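14 October 2025

Went back through the Koster staff wellbeing export before the call with Bratby. 3697 invitations sent, 862 forms returned, and the draft already says "hospital doctors report". Which doctors? A response rate near 23 percent doesn't get you that sentence.

The burnout score comes from the Sonorel short form, 21 items, and I still don't trust item 14. "I feel drained by my work" after a run of nights is a description of nights. Reran without it and the mean barely moved, so maybe I'm fussing. 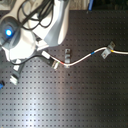 Also not sold on the comparison with last year. Ideo changed the reminder schedule, so the late responders are a different crowd - more trainees, fewer consultants. The drop in sick days could be nothing but that. Asked for the split by grade, got a bar chart with no denominators.

To do: weight by grade and site, rerun, hold the press line until then. Bratby wants "improving" in the title. I'd leave it at "results".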